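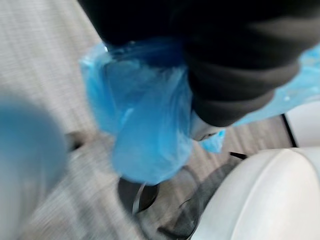 Figure 3. Wrist camera view in the tidying task. A crumpled translucent blue bag hangs over a dark round opening with a thin metal rim.

4. Collection of the Demonstrations

4.1 Tasks and rooms

The examples used for training the Wistell policy were gathered by teleoperation. We call one example an episode. An episode begins when the operator takes control of the arms and ends when the operator presses the foot switch. Everything between these two moments is stored, also the parts in which the operator waits or makes a mistake.

We selected tasks from daily tidying, in which an object must be taken up and placed in some container. Soft objects such as plastic bags were included on purpose. A bag changes its shape each time it is held, and the place where it was grasped last time says little about the place where it should be grasped now. Figure 3 gives an idea of the difficulty. The bag forms several folds and lobes, part of it is a thin strip far from the main body, and the policy has to judge from such an image where the lowest point of the plastic is in relation to the opening.

Rigid objects were used in the same sessions. We did not separate the sessions by object type, as was done in our earlier Taipe set. In that set the operators became very fast with one object and then slow again when the object changed, and the learned policy seemed to recognize the session more than the object. Mixing the objects costs time in preparation, but the speed of the operators stays more even.

The whole set contains 827 episodes after cleaning. The cleaning is described in Section 4.4.

4.2 Recording

Each arm carries a small camera near the wrist. The images are stored together with the joint positions, the commanded positions and the state of the hand. All streams receive a time stamp from the same clock. The commands are stored at the rate at which they are sent, and the images at the rate of the camera, and we join them only later, when the training files are written. In this way it is possible to change the delay between image and action without recording again.

The arms are covered with a dark fabric sleeve. The sleeve has an influence on the images which we did not expect in the beginning. Because the wrist camera sits close to the arm, a large part of many images is only fabric, and the folds of the fabric move when the arm bends. We tried to mask this part with a fixed mask. The result was poor, because the fold line is at a different place in each posture, and a mask large enough for all postures also removes useful pixels near the fingers. The images are therefore given to the network without a mask.

A second question is motion blur. In the first weeks we removed all images in which the sharpness was below a threshold. Later we found that this rule removes mostly the images from the approach phase, when the hand travels quickly toward the object. A policy trained on the remaining images was good at the grasp itself but hesitated before it. We now keep the blurred images. The example in Figure 4 would have been rejected by the old rule.

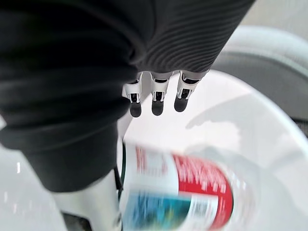 Figure 4. Three fingers in open posture above a white basin with a can or bottle lying on its side. The label is blurred by motion and cannot be read.

For the network it is not necessary that the text on a label can be read. What is needed is the long axis of the object and its position with regard to the fingertips, and both can still be estimated from an image with this amount of blur. Curved and glossy containers are a bigger problem. They show reflections and soft shadows, and the rim may be the only clear edge in the image. In the annotation we mark the rim where it is visible and leave it open where it is not.

4.3 Instructions for the operators

The operators were trained at our site in Keltasbridge. Each operator practiced until two successful episodes in a row were reached for every task, and the practice episodes are not part of the set. The written instructions are short, and we give here their main content.

The operator starts from a free posture. There is no fixed home position. We ask the operators to choose the starting height and the starting angle of the hand by themselves and to vary them between episodes. A fixed home position makes the recording faster, but the policy then learns the path from this single point and does not know what to do when it is started from the side.
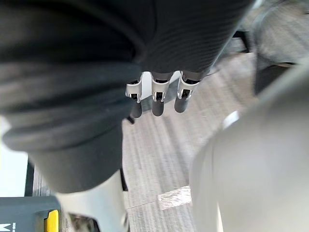 Before closing the hand the operator should stop for a short moment with the fingers open. This pause is visible in the recorded commands as a short flat part, and we use it as an automatic mark for the division of the episode in phases. Without the pause the division had to be made by hand. Some operators found the pause unnatural, especially with light objects, and in their episodes the flat part is very short. For these episodes the mark was placed by the annotator.

If the object falls, the operator does not stop the recording. He or she goes back and tries again, and the attempt is counted as one episode with a correction. There are 245 episodes of this type in the set. We consider them as valuable, because a policy which has seen only clean attempts has no example of how to return after a loss. In training they are not given a higher weight. We tested a higher weight in a small study, and the policy began to open the hand too early, as if it wished to produce the error in order to correct it.

The operator watches the work through the wrist images and also directly. We discussed for a long time if direct view should be allowed. With the wrist images only, the operator has the same information as the policy, and it can be argued that the demonstrations are then more consistent. On the other side, the operators became tired much sooner and the number of collisions with the edge of the containers was higher. We decided to allow the direct view and to accept that some movements in the set are based on information which the policy does not have. The effect of this decision is examined in Section 6.

4.4 Cleaning and annotation

Raw episodes were uploaded to the Listden tool, in which an annotator can play the image streams with the joint curves below them. The annotator gives one of three labels: accept, accept with shortening, or reject. Shortening is applied when there is a long time without any command at the beginning or at the end. It is never applied in the middle of an episode.

Reasons for rejection were missing images, a jump in the time stamps, a failure of the foot switch, or the contact of a person with the arm during recording. Failure of the task alone is no reason for rejection if the operator continued to work on it. An episode in which the operator gave up is rejected. 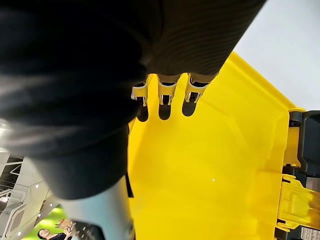

Surfaces with one strong color needed special care in the annotation. The automatic exposure of the camera reacts to a large bright area, and the white parts of the hand can lose their contrast when the exposure changes. We normalized the images per channel with values calculated over the whole set, and not per image. Normalization per image gave a nice picture to the human eye, but the color of the same container was then different from one moment to the next, and the loss curve on the held-out episodes was clearly less stable.

Persons can appear in the background, because the rooms were not closed during our work. For the public version of the set, we blur every face which is found by the detector or by the annotator. The training in this paper used the same blurred version, so that the results can be repeated by others.

4.5 Division of the data

The set is divided by session and not by episode. Episodes of one session share the light, the position of the containers and often the operator. If they are distributed over training and test, the test result looks better than it should. This was a weak point in our own Taipe report, where the division was made by episode, and the numbers given there should be read with this in mind.

Within the training part we draw short windows of images and actions. A window may cross the border between two phases but not between two episodes. From one long episode, up to 1,000 windows can be drawn in one pass, and short episodes would nearly disappear if all windows had the same chance. We therefore first draw the episode and then the window. The correction episodes are usually longer than the others, and with this way of drawing they do not dominate the batch.

4.6 Limits of the collection

Several limits should be mentioned. All operators are right-handed, and in tasks where both arms could be used they mostly preferred the right one. We did not mirror the data, because the view of the two wrist cameras is not symmetric.

The sleeves were taken off for washing and put back by different people, so the folds are not the same in all sessions. We have no record of when this was done in the early sessions. From October on, the change of a sleeve is written in the session file, together with the serial number of the camera and the version of the hand firmware.

The set also has few episodes with transparent objects. The thin plastic bags are the nearest case, and the results for them in Section 5 should not be taken as an estimate for glass or for clear bottles. A collection with such objects is in preparation, using the same instructions for the operators and the same file format.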